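Chapter 4

Tea and the household budget

What this chapter covers

Why tea moved from a luxury to an everyday purchase
How a household paid for it, and what it gave up to do so
How the things used for making and serving tea changed
What a shopkeeper's account book can and cannot show

Words to know: duty, credit, adulteration, earthenware, caddy, probate inventory

When tea first came to Britain in the seventeenth century it was sold in small amounts at high prices. It was bought by the wealthy, and a good part of what they paid was tax. By the middle of the nineteenth century tea was drunk in almost every kind of home, from the large country house to the rented room. Few other imported goods spread so far through the population.

The previous chapter looked at bread, which took the largest share of a working family's money. Tea took a much smaller share, but it tells us something different. A family had to buy bread or something very like it. Nobody had to buy tea. When a household with little to spare went on buying it week after week, we can ask what it was being bought instead of, and who in the house had decided on it.

Price is the first part of the answer. For most of the eighteenth century the duty on tea was heavy, and smuggling was common along the coast. In 1784 the Commutation Act cut the duty sharply. Legal tea became cheaper, smuggling became less worthwhile, and the amount passing through the customs rose quickly. Duties went up again during the wars with France, but by then the habit was well settled. Later in the nineteenth century, tea grown in India and Ceylon was sold alongside tea from China, and prices fell further.

Price does not explain everything. Sugar was also becoming easier to buy, and the two were usually bought together. Tea needed only boiling water, so it could be made on a small fire in a house with no proper kitchen. It gave a warm drink to go with a cold meal. Some writers of the time complained about this. They thought that labourers would be better fed on beer and broth, and that money spent on tea was money wasted. Their complaints are useful to historians because they show how common the drink had become, even if the writers were often poor judges of what a labourer's family could afford to cook.

The second part of the answer lies in the objects. Early teapots were small, partly because the tea itself was dear. Many were imported from China as porcelain. British potteries then began to produce their own wares in salt-glazed stoneware, creamware and, later, bone china. Cheaper earthenware pots followed, and by the Victorian period a family might own one pot for daily use and a better one for visitors. The basic form changed very little. A body, a spout, a handle and a lid are found on pots at every level of price.
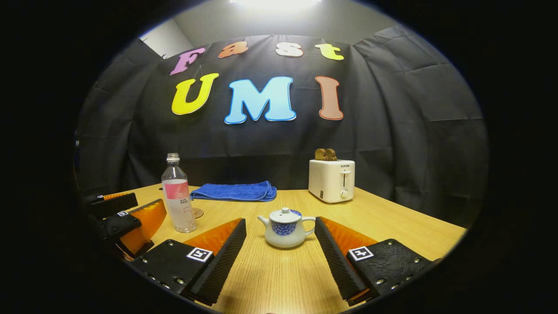
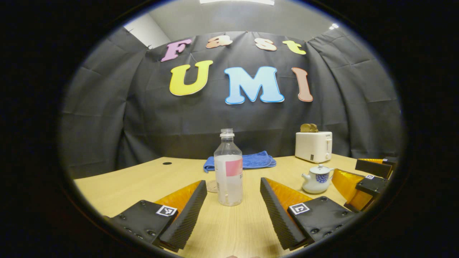
Natalie Ackroyd
Lecturer in Social and Economic History, Sedgwick College

Finding out what people owned is harder than it sounds. For the period before 1750 the main source is the probate inventory, a list of a person's goods made after death. Inventories were drawn up by neighbours or local tradesmen, who went from room to room and put a value on what they saw. A silver pot would be listed with care. A plain pot with a chipped lid might be entered under "other small things" or left out altogether. People with very little to leave often had no inventory made at all. For these reasons the inventories tell us more about farmers, traders and craftsmen than about the poor.

For the later period we can turn to the records of shops. Source 4.1, on the next page, is taken from the account book of a grocer in the village of Jillell. The book covers a single winter, beginning in November, and records what was sold on credit to 28 households. Most customers came in once a week. They bought tea by the ounce, often with sugar and candles, and the grocer wrote the amount against the name. Debts were cleared when wages were paid or when a pig was sold.

Three points should be kept in mind when reading the book.

First, it records credit only. A household that paid in coin for its tea will not appear, however much it drank.

Second, the name at the head of each account is normally that of the husband, although the person at the counter was usually his wife or one of the children. The book therefore hides the people who made most of the choices.

Third, "tea" in the book may not always have been pure tea. Dried leaves of other plants were sometimes mixed in, and used leaves could be dried and sold again. Laws against adulteration existed from the early eighteenth century but were difficult to enforce, and proper testing did not become usual until after the Sale of Food and Drugs Act of 1875.

Even with these limits, the Jillell book shows a clear pattern. Purchases of bacon and cheese fall away in the coldest weeks, when outdoor work was short. Purchases of tea hardly move. Several families bought the same quantity every week for the whole winter, including weeks in which they bought almost nothing else. Graham Penrose, who first transcribed the book, took this as a sign that tea was treated as a need. Fathima Marikar has put forward another view. She points out that tea was sold in such small amounts that there was little room to cut back, short of going without. You will be asked to compare these two readings in Section 4.3.

How the chapter is arranged

Section 4.1 deals with the trade itself: the East India Company's monopoly, which ended in 1833, and the dealers, brokers and carriers who brought tea from the London sales to country shops.

Section 4.2 is about serving and storing. It covers caddies with locks, the making of pots and cups, and the growth of the trade in second-hand china.

Section 4.3 returns to the account book and works through two household accounts in full, with the sums set out.

Section 4.4 takes the story to the end of the century, with packet tea, branded goods and the co-operative stores.

Before you start

Read Source 4.1 once without stopping. Then go through it again and mark each entry for tea, sugar and candles. Prices are given in pounds, shillings and pence, and a table for converting them is printed inside the back cover. Keep your marked copy, as it will be used again in Section 4.3 and in the written exercise at the end of the chapter.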